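7. Descaling the Sondar kettle

The box says once a year. With hard water, do it every 2 months and ignore the box.

1. Unplug the kettle and let it cool.
2. Fill to the lower line and add one Flisine sachet. Plain citric acid may do just as well — we sell the sachets, so judge for yourself.
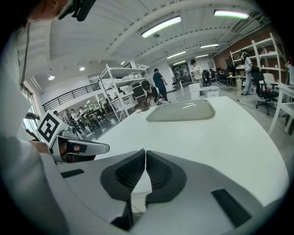 Fig. 16. Light-colored shell, dark grey finger pads.

3. Wait until the fizzing stops, then rinse twice.

Caution: Never scrape the base. "Scratch-proof" is a generous word for it.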